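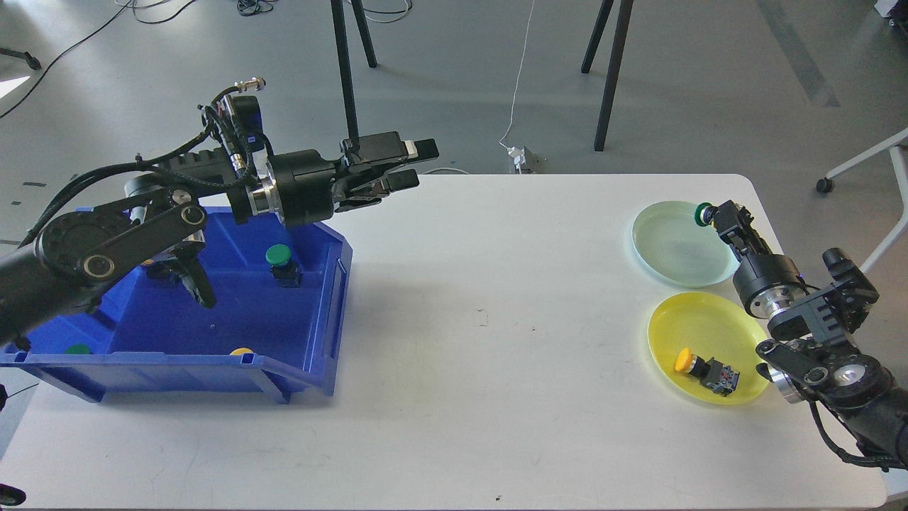 Two-arm station sorting push-button switches from a blue bin onto plates.

Budget for a two-arm sorting bench – what am I forgetting?

Posted by Garen_shop, February

We sort push-button switches by cap color, green and yellow, from a bin to plates. I'm putting together a request for a second bench with two arms. The arms and grippers are quoted. I have 2994 dollars left for everything else: table, stands, cables, spare fingers, bins. Is that realistic, and what should I price first?

Hermenegildo Aguirre

It can be done if you already have a computer. Price the table and stands first. I would put 400 into the table and not go under that, as a light one shakes when both arms stop at once. Plain matte white is fine. Ours picks up scuffs and the parts still show up well against it.

Then cables. Measure along the arm with slack at every joint, then from the base to the outlet. We bought ours too short in December and paid for shipping twice. Ask for a floor outlet near the back of the table before you sign anything – electrical work came to roughly 2000 for us and it was not in the equipment budget. Check which account yours comes out of.

Plates and bins are kitchen money. Get a bin with a low front so the gripper can reach the parts at the back.

Zou

Spare gripper fingers. Order 12.

Burnard

Depends on the arms. We went with Drelato and their support plan is billed every year, so put it on its own line. Also you didn't say who is doing the setup. If it's you, fine, but write down the hours anyway.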